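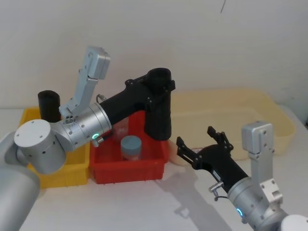 Carngate Sorting & Packing Club

So the bins are finally on the table! If you've been reading this blog since the shelf disaster you'll know I have been promising a post about bins for ages, and then I kept changing my mind about which ones to get, and then I got a cold, and anyway. Bins. Let's go.

I'm a big believer in yellow and red for sorting. I went through a long phase of buying everything clear because I thought I'd like to see what was in there (I did not like seeing what was in there), and after that a phase of everything in gray, which looked lovely in the closet and meant I opened every single one of them looking for the tape. With colors I just remember. Tape is yellow. Jars are red. My brain holds onto that in a way it never did with labels, and I say that as a person who owns 2 label makers.

The red one is my favorite by a mile. It has ribbed sides and a big thick rolled rim, and if you have ever carried a bin with a thin sharp edge up a flight of stairs you will understand why I get emotional about a rolled rim. I used to have a set from a discount place with edges like a tin can lid. I carried 109 paperbacks to the book swap in those, in installments, and my fingers had grooves in them all evening.

Now, jars. There's a small one in the red bin, with a grey-blue screw lid (I know, I know, I spell it "grey" when it's a paint color and that lid is absolutely a paint color). Small jars are the thing I get asked about most at club, because everybody has them and they breed. You finish the mustard, you wash the jar, you think "ooh, buttons," and the next time you look there's a whole cupboard of them and still no buttons in any of them.

My rule is that a jar needs a lid that fits and a job to do. If it's got a lid and no job it can sit in the red bin for a month, and if I haven't thought of anything by then it goes out with the recycling. No lid, no month! I was very soft about this for years and it got me a box of 527 lids from a yard sale, which I bought because I was convinced the right ones had to be in there somewhere. They were not. I think I matched four. My sister still brings up the lids at Thanksgiving.

The other thing I want to talk about is the table, because I really think it matters more than the bins do. White top, plain wall behind. I used to sort on the living room rug with the TV on, and I'd end up with a rubber band pile and a maybe pile and a pile the cat was lying on, and by bedtime I'd scoop the whole lot back into one box and feel terrible. On a white tabletop you notice every little washer and every bread clip. I also stand up to do it now, and I swear I make decisions twice as fast on my feet.

And please leave gaps between your bins. I keep mine in a loose row, not shoved together, so I can grab one by the rim without dragging its neighbor along. When you push them tight things fall down the cracks, and then you're lifting everything up to get at one AA battery.

A few people wrote in about the Vutden drawer dividers after my last post. Yes, I still have them, and yes, they're fine, but they slide around unless the drawer is really full. I put a strip of shelf liner under mine and that fixed most of it. Somebody else asked if I'd tried the Varma stacking crates and I haven't, though I've picked one up in the store and thought it was heavy for an empty crate. If you've got them, tell me how they are when they're loaded up, I'm curious.

What I'm doing next is the craft cupboard, which I have been avoiding since October. There are 100 spools of ribbon in there if you believe the receipt, and I'm pretty sure every one of them has come partly unwound and made friends with the others. My plan is to start with anything already on a spool, get that into a bin, and cut the rest into lengths I'd really use for wrapping. Anything shorter than my forearm is going in the trash and I am not going to feel bad about it (I'm going to feel a little bad about it).

Club's meeting at the usual time, 7 in the evening, so bring a box of something you've been putting off. Tins are fine, cables are fine, the drawer next to the stove is very welcome. If you've got spare lids, though, please leave them at home. I mean it!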